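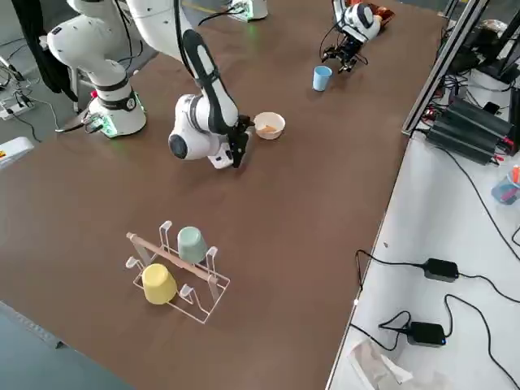

Chapter 4: Storing Cups, Bowls and Fruit

Cups are often dried mouth down. A wire rack with upright pegs will do this for a few cups and takes up little of the table. A small bowl can be kept beside the rack for one or two loose items. Fruit for the whole household needs a basket. In a woven basket the apples can sit stem up, with an orange fitted into a corner. 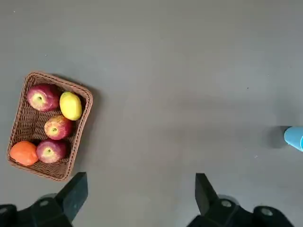
4.1 Leaving Clear Space

A table also needs room to work. The Treloar plan, used at the Presonport training kitchen, keeps a strip 300 mm wide free of all objects.
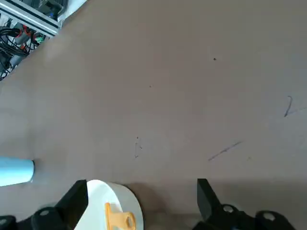

Measure the strip from the front edge. Cups and bowls go back to their places before the next task begins.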